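5. Graue Metallwanne einrichten und pflegen

Diese Seiten gelten für die Wanne Coterby in der Ausführung mit schrägen Blechwänden. Die Angaben hat Aled Llewellyn geprüft, Stand 22. November 2023.

5.1 Wanne befüllen

1. Stellen Sie die Wanne auf eine ebene Fläche. Der Rand muss oben überall frei sein.
2. Wischen Sie den Boden mit einem trockenen Tuch aus.
3. Legen Sie die Teile einzeln hinein. Bitte nicht werfen.
4. Lassen Sie zwischen den Teilen und der Wand etwas Platz, mindestens 19 mm.

Hinweis: Kratzer auf dem Boden sind normal und kein Grund für einen Austausch. Sie entstehen mit der Zeit bei jedem Blech.
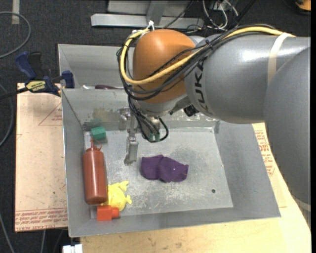 Anders ist es bei Dellen im Rand. Eine Wanne mit verbogenem Rand darf man nicht weiter benutzen, auch wenn die Delle klein ist.

5.2 Reinigung

1. Nehmen Sie alle Teile heraus, auch kleine Klötze aus den Ecken.
2. Reinigen Sie die Wände von oben nach unten.
3. Warten Sie 2 Stunden, bevor Sie die Wanne wieder befüllen.

Vorsicht: Keine Drahtbürste verwenden! Bei mehr als 24 kg Inhalt die Wanne nicht von Hand anheben.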